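Salline Arts Building: The Fabric Wall Project

Photo gallery
September 5, 2018

Over the summer the tenants of the Salline building redid several of the shared rooms on the second floor. The walls had been the same scuffed beige for as long as anyone on the hall had rented there, and paint alone was not going to hide the old anchor holes. Lieven Maes suggested covering them with cloth. He had done it in an apartment on Ponce Street and still had the staple gun. The building put up $600 for materials and we spent $436 of it. The rest went back.

These pages show what was done in each spot, in the order we got to them. Not every photo came out, so some entries are text only. Where people have asked for the fabric or the method, I have put it in the entry. If you need a yardage list, write to me at the front office.

Azucena Tapia

1. Hallway outside the mail slots

The first place we tried. Plain gray cotton, stapled straight to the drywall along the top and bottom. It sagged within a week. We took it down and put it back up over thin batting, which fixed the sag and made the hall a little quieter. The seam by the light switch is still crooked.

2. Kitchenette, left of the sink

No fabric next to the sink. Rafsan Marikar cut two sheets of hardboard, painted them white, and screwed them in over the old tile. The shelf above went back up in the same holes. Mugs are now on hooks. Please do not hang the heavy ones on the end hook, which is in drywall only.

3. Sewing room, long wall

Dark blue canvas on a wood frame, hung from four brackets. This one comes off the wall for washing. Eun-ji Lim sewed a pocket along the bottom edge and slid a dowel into it to keep it straight. Pattern pieces can be pinned to the canvas while you work, but take your pins with you when you go.

4. Sewing room, window side

Curtains only. The old blinds had lost most of their slats. The new curtains are unlined and let in a good amount of light in the morning. Anyone working with color should use the other table until noon.

5. Stair landing

A remnant from the Vasdale warehouse sale, green with a small leaf print. There was enough for the lower half of the wall and none left over. The top half was painted off-white to go with it. The chair rail between them is pine, stained once and left at that.

6. Supply closet

Inside of the door only. We glued leftover gray cotton to it and added elastic strips to hold scissors, rulers and tape. The glue was the kind sold for carpet and it smelled for days. I would use staples if I did it again.

7. Reading corner

Nayeli Gallegos picked this fabric, a wide cream and rust stripe. Stripes are slow work. Each width has to be lined up with the one before it at eye level, and then again at the baseboard, where the floor is not level. She did most of it over two evenings. The bench cushion is covered in the same cloth.

8. Back room, notice board

Cork underneath, burlap on top, trim from the scrap bin. The old notices were thrown out, except for the elevator phone number and the fire map. Notices now need a date on them and will come down after a month.

9. Back room, work surface

Pastel plaid on three sides of the light gray marble-patterned top. Pink, teal, orange, purple, yellow and blue stripes on white, so it goes with nearly anything, including the pink cardboard box and the black briefcase.

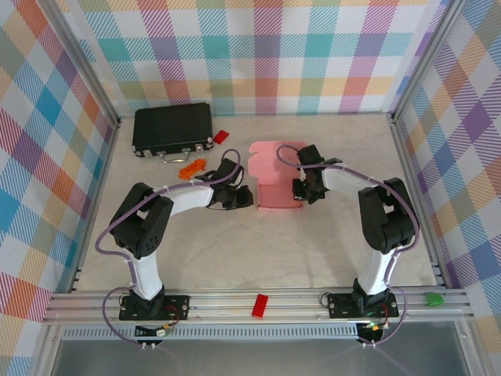

10. Back room, corner shelf

The shelf is from Grineck, bought secondhand, and it was the wrong depth by an inch. Rafsan trimmed the back edge and it fits now. We lined the shelf with paper and left the wall behind it painted. Fabric there would only have collected dust.

How the walls were covered

For anyone planning to do the same at home, the steps we settled on were these. Iron the fabric first. Cut each piece a few inches long at both ends. Start with one staple at the top center and one at the bottom center, then work out toward the corners, pulling evenly. With plaid or stripes, keep checking the lines against a level. Fold the raw edge under at the sides before you staple it. Trim last.

A second pair of hands helps with anything wider than a door. We used regular quilting cotton in most places. Upholstery fabric is stronger but hard to fold at the corners, and the staples tend to sit up above the surface.

Cleaning

Vacuum the covered walls with the brush attachment. Do not use spray cleaner on any of them. Spots should be dabbed with a damp white cloth. The blue canvas in the sewing room can go in the machine on cold, without the dowel.

Leftover fabric is in the bin under the sewing room table. Take what you can use. The staple gun belongs to Lieven and goes back to his studio when you are done with it.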